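Rollireo Open Day

The Rollireo Open Day is a public demonstration event held each November by Rollireo, a company that develops household handling robots. It takes place at the firm's premises in Delach and runs over a single Sunday. Visitors can watch robots at work, see how their training material is recorded, and try some of the recording equipment themselves. The event is free, although places at the afternoon sessions have to be booked.

Background

Rollireo was set up by Anil Venkataraman and Rhys Brunton, who had both worked at Valtex, a maker of packing machinery. Its first product was a fixed arm for sorting small parcels. The company later moved to household work, chiefly the clearing, wiping and setting of tables and other furniture, and began to collect its own recordings of people doing these jobs by hand.

The open day grew out of complaints. People living near the Delach site had asked the district council what was being tested there, and the council passed the letters on. Brunton offered to show the neighbours round, and 47 of them came. The visit had no programme and lasted most of a morning. It was repeated the following year with printed notices, and 635 people attended. The highest recorded attendance is 789.

Format

Doors open at ten in the morning and close at five. The ground floor is given over to finished or nearly finished machines. The main exhibit is Amin, a two-armed robot on a wheeled base, which is shown clearing a dining table and putting cutlery into a tray. Amin works at its normal speed during demonstrations. This is a good deal slower than a person, and the staff on duty spend much of the day answering questions about it.

The first floor holds the recording rooms. On ordinary working days these are used by the company's demonstrators, who are employed to carry out household jobs while holding a gripper in each hand. The grippers have the same type of fingers as those fitted to Amin, so that what is recorded can be used by the robot with few changes. Tours of this floor leave every half hour in small groups.

A workshop on the ground floor is open from noon. Broken fingers, worn motors and old wrist joints are laid out on benches and may be handled. Children under eight are not admitted to the workshop but may join the tours.

The recording demonstration

The best attended part of the day is the recording demonstration, in which a member of staff works at a piece of furniture and explains the task before and after each attempt. Talking during the attempt itself is discouraged. The furniture is changed from year to year. Early events used plain kitchen tables, and Venkataraman later asked for pieces with more awkward shapes, on the grounds that few homes are furnished entirely with flat, square tops.

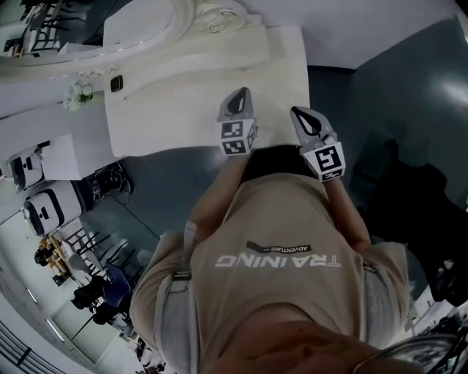 Rollireo keeps its recording method simple enough to be taught in an afternoon. The demonstrator takes up a position at the furniture, holds both grippers over it, and brings the fingers to the place where the work is to start. Each gripper carries a block printed with black-and-white square patterns, which a camera can pick out easily and from which the position and angle of the hand are worked out. The blocks have to be kept in view, and new demonstrators are told to turn the wrist slowly. Ornamental furniture calls for extra care. On a white piece with scrollwork and a mirror in an ornate surround, the fingertips have to come down close to the top without catching the raised edging, and the mirror can hold a second view of the room that the software must learn to ignore. Flowers placed on such a surface, like the small white ones with green leaves used here, give the demonstrator something soft to work near. A task is recorded many times over, with small changes in where the hands begin.

After the staff demonstration, visitors who have booked may try the grippers for themselves. They are given an easy task, usually moving a sponge or folding a napkin. Recordings made by visitors are not kept unless the person has signed a consent form, and those made by children are always deleted. Brunton has said that visitors tend to squeeze too hard at first and that most improve by the third attempt.

Talks

Two short talks are given in the canteen. The morning talk, usually by Venkataraman, covers how a robot is trained from recordings and what commonly goes wrong. In one year he told the audience that a set of 2,000 recordings of table wiping had been thrown away after a loose camera mount was found. The afternoon talk is given by one of the demonstrators and deals with the job itself, including hours, pay and sore wrists. It has become a source of recruits, and several of the present demonstrators first came to the site as visitors.

Reception

Local opinion of the event has been mostly favourable. Complaints have concerned parking in the lane beside the site and the length of the queue for the first floor. A bus from Delach station was added in response to the first of these. The queue was shortened by the introduction of timed tickets, which in turn drew objections from people who had travelled without booking. A number of tickets are now held back for them and given out at the door from half past nine.

See also

Amin (robot)
Delach
Valtex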